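4.2 Asset replacement and load order

The second part of the study concerns how modding groups handle conflicts between replacement assets. We took the public archive of Turmont, an open-world driving game whose map and vehicle formats were first unpacked by players, and collected every package that altered at least one texture, mesh or collision file. After removing duplicates and re-uploads, 3,664 packages remained. Each was unpacked with the Usex command-line tool, and the list of files it touched was compared with that of every other package in the set.

A conflict was recorded where two packages wrote to the same file path and the contents differed. Conflicts of this kind are settled by load order: the package read last replaces the earlier one without warning. Dewulf and Husar, in their earlier work on Moschos, treated all such cases as equal. We separate them by file type, as a lost texture normally changes only the look of a surface, whereas a lost collision file can leave the player's car falling through the road.

Texture packages made up the larger share of the archive but produced few reports of crashes. Map packages were fewer, and most of the reports we read came from them. In 146 cases the author of a map package had also changed the district index, a single file that lists which parts of the city are held in memory. Two packages that both change this file cannot be used together unless the entries are merged by hand. The Elow loader merges entries where the district names differ, but gives up when the same district appears twice.

To check how surface detail survives this process, a set of photographs was reduced to the texture size used by the game and passed through the same compression. Patterned cloth was included along with stone, tarmac and painted metal (Figure 3).

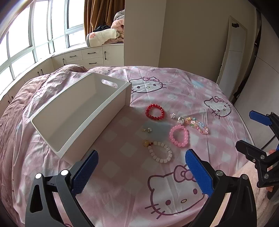 Figure 3. Patterned bed sheet.

The compressed textures were then packed in two ways, as loose files and as a single archive, and loaded 100 times each in a random order. Loose files were always read after archives, whatever position the user had given them in the list. This agrees with a note left by Liepiņa in the loader's source code, though the behaviour is not mentioned in the user guide. Seventeen of the packages in our set depend on it, apparently without their authors' knowledge, and would stop working if the rule were changed.

Mägi and Panicker suggest that a loader should refuse to start when it finds an unresolved conflict. We did not adopt this rule in the tests, as it would have excluded most of the map packages. Section 4.3 describes the merging method used instead.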